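[plutmont-robotics] Re: Turntable task, who broke the sorting?
From: Trevor Hebden
Date: Jul 16, 2022
To: plutmont-robotics list

Huet wrote:
> Is the cup task still the cup task? I pulled the branch last night and
> my arm goes for the gray ones like they owe it money. Also, what are we
> calling the thing in the middle, the divider or the wall? The rules
> say both. And does the left arm do anything this year?

Divider. The rules say both because two of us wrote them and neither would budge. The task is the same one we agreed on in May: brown cups go from the turntable to the blue bin, gray cups stay where they are. If your arm prefers gray, check which color list you're loading. Stultesberg had theirs swapped for most of a month and wrote a very confident progress report about it.

I ran my version of the sim again this morning and grabbed some views, so we can all argue about the same thing.

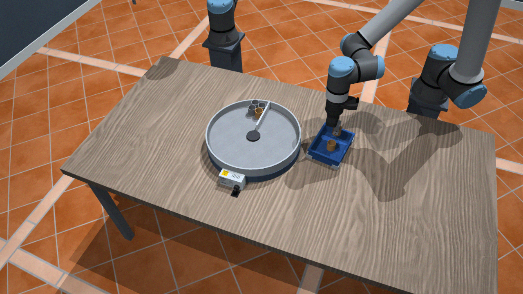
Two browns in the bin, one still over by the divider.

The cups bunch up against the divider, and that is where everyone's planner goes to die. Picking a cup standing by itself is easy. Picking one with a neighbor on each side and a plate behind it is how you learn what your collision margins really are. Mine were set to 12 mm, a number I chose because it was already in the file.

On the wrist camera: yes, it's a fisheye, and yes, you have to undistort it before you measure anything. Two people have now sent me bug reports about curved floors.

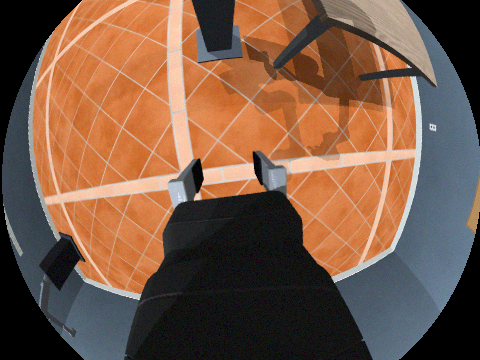
The calibration file is in the shared folder under Privumance, which was the name of the project back when we thought it needed a name. Please don't rename the folder. Half the scripts have the path typed straight into them, and I'm the one who typed it.

If you want to check your grasp before the next meeting, run seed 3238 and stop it when the fingers close on a brown cup. You want the fingers well down beside the divider, with the cup between them. If you're pinching the rim, lower the approach and try again. You get up to 80 seconds a run, so there's no prize for diving at it.

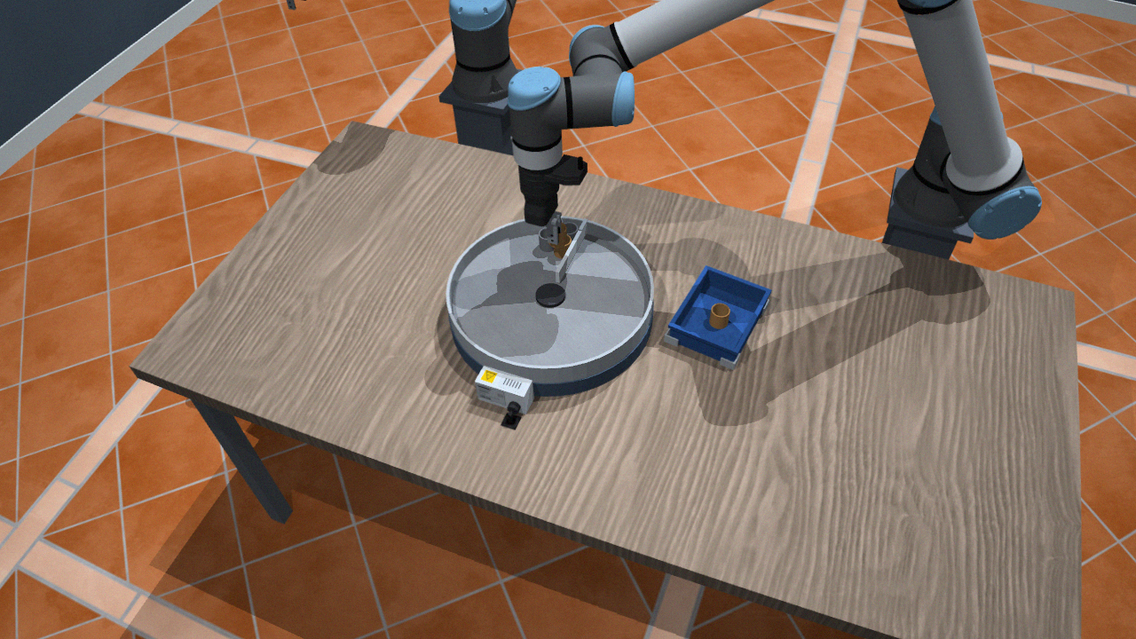

Things to settle before the next meeting

1. Starting layout. I'd like some cups in the bunch and some out on their own, so that a team with a timid planner can still score something. Bin empty at the start, obviously. I say obviously, but see last year.
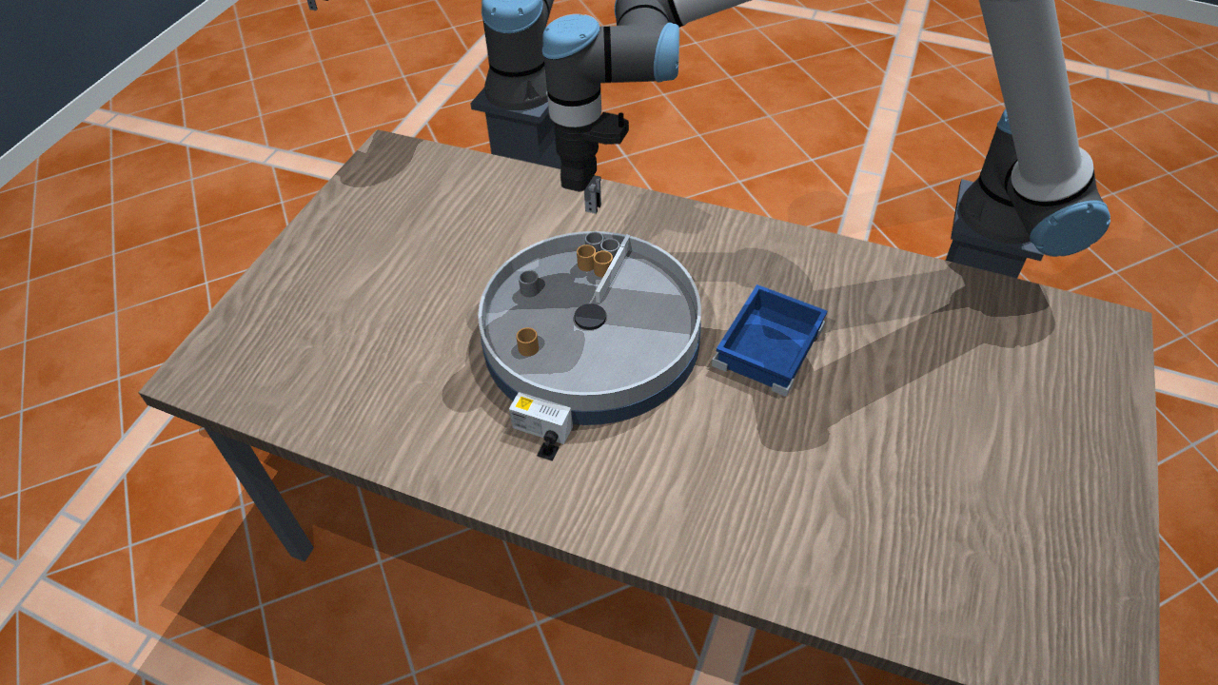

Stultesberg wants every cup in the bunch, on the grounds that it's "more honest." They also have the best planner, which I'm sure is unrelated.

2. The left arm. Huet, the answer is no. It stays parked and scores nothing. If anyone wants to write a two-arm entry I'll happily read it, but I won't be debugging it.

3. Knocked-over cups. I say they count if they land in the bin, whatever way up. Speak now.

Replies to the list please, not just to me. My inbox is where rule changes go to be forgotten.

Trevor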